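Kitchen and Pantry Skills, Unit 4: Packets, Pouches and Other Flexible Packs
Handout to go with the lecture. Instructor: Fouad Hijazi
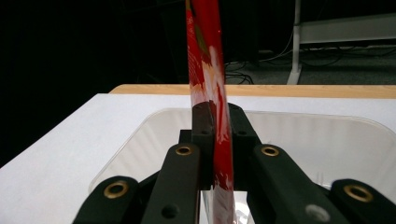

Welcome to my favorite unit of the whole course! Cans and jars get all the attention in pantry books, and I understand it, they stack well and look good on a shelf. But open any kitchen drawer and you will find packets: yeast, soup mix, gravy, dried fruit, drink powder, seeds for the windowsill. They are thin, slippery and floppy, and most of us store them badly. Today we fix that.

1. What a packet is made of

A flexible packet is usually a film, and very often it is several films bonded together. Each layer has a job. The outer one carries the printing and takes the scuffs. A middle layer may keep out light, air or moisture. The inner one is the layer that melts to itself when heat and pressure are applied, and that is how the seal is made.

Hold a packet up sideways sometime and look at how little there is to it. Then think about the fact that this thin skin can keep a powder in good condition for months. I still find that wonderful after 10 years of teaching it.

Words to know:
Film: the thin sheet the packet is made from
Laminate: two or more films joined into one
Seal: the band where the inner faces are melted together
Back seam: the long seal running up the middle of many packets
Headspace: the part of the packet with no food in it
Tear notch: the small cut that tells your fingers where to start

2. Creases, bends and pinholes

A gentle bend does very little harm. A sharp fold that gets worked back and forth is another story, especially in film with a foil layer, where repeated flexing can open tiny holes. You won't see most of them. You may notice that the powder has gone lumpy, or that the smell of curry has moved into the cinnamon (it happens!).

So: store packets flat or standing, with room to move. Don't put a rubber band tightly around a bundle. Don't wedge them behind the flour. If a packet has been folded hard along the same line again and again, use it first.

3. Standing them up

Filing packets upright is the change people thank me for. You need a narrow box, shallow enough that the tops show. A loaf pan works. So does the bottom half of a shoebox.

Put the packets in front to back, faces all the same way, like cards in a recipe file. Fill the box until they hold each other up and stop there. If you have to tug to get one out, you have gone too far. If they slump, put a folded dish towel behind the last one.

The trouble with filing is that you see only a narrow strip of each packet, and color alone will fool you. Red is used for chili, for tomato, for strawberry and for plenty of things that are none of those. Make divider cards that stand taller than the packets, and write on the top edge in thick marker. My headings at home are Baking, Soups and Sauces, Spices, Drinks, Seeds. Yours will be different, and please don't copy mine if you never bake.

4. Picking up and pouring

Grip a full packet by its two broad faces, a little above the middle, with light and even pressure. Squeezing near the bottom pushes the contents up toward the top seal, and if that seal has been opened already you know where the powder is going.

Before opening, tap the lower edge on the counter so the contents settle. Tear or cut from one side to the other, keeping the cut level. For pouring into a small-necked jar, snip one corner only. Bigger corner for dried fruit, smaller for powders. Keep your scissors dry! A damp blade leaves a paste on the cut edge and the packet never closes nicely again.

5. Closing a packet you have opened

Press the air out from the bottom up. Fold the top over 2 times, make the folds wide, and clip across the full width. A clothespin in the middle leaves both corners open, so use a longer clip or a pair of pins. For anything that picks up moisture quickly, move the clipped packet into a lidded jar as well.

Write the opening date on the packet before you put it away. Pencil skids off glossy film and ballpoint isn't much better, so keep a permanent marker in the same box.

6. In-class activity

Work in pairs. Each table gets a tray of mixed packets, a loaf pan, blank cards and a kitchen scale.

Sort the packets by how you would use them in a normal week. Compare your groups with the next table's before you write any cards.

Weigh out 100 grams of rice, pour it into one of the empty pouches through a snipped corner, close it as described in section 5 and turn it upside down over the tray. Weigh what comes out. Try again with a different fold.

Swap pans with another pair and find the three packets I call out. Whichever pair finds them fastest explains their headings to the rest of us.

7. For next time

Go through one drawer or shelf at home and bring a short written list of the packets you found, with the dates printed on them. Include the embarrassing ones, they make the best discussion. Bring a clean, empty jar with a lid too. We meet in Room 507, the one with the long counter, and we'll start with dry beans.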